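Newsletter > Members' Notes > Instruments

We use cookies to remember your settings. Accept or manage.

The Serberg altimeter finds a home

Many of you will remember the old Serberg altimeter that sat in the Gethin store for such a long while, wrapped in a tea towel and labelled simply "clock?". Well, it has now been cleaned, and underneath all that grime we found a Dutent maker's plate with the serial number 2795, as crisp as the day it was stamped (what a treat that was!).

The dial glass is a replacement and the setting knob is a little too big, but the capsule inside is original and the pointer still moves very sweetly when you turn the knob.
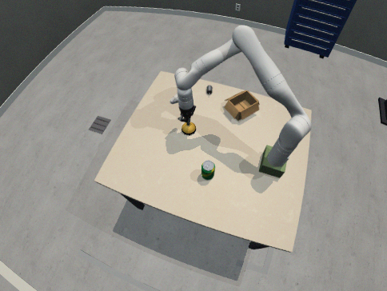
Which aircraft did it come from?

Most likely a Plutetti trainer, as the back of the case carries a painted 62 in the same style as the fleet numbers in our old Plutetti handbook, and page 71 shows an altimeter with the very same off-centre mounting lugs.

It goes into the long cabinet in July, next to the compass, and if anyone has a spare knob of the right size tucked away in a drawer, we would dearly love to hear from you.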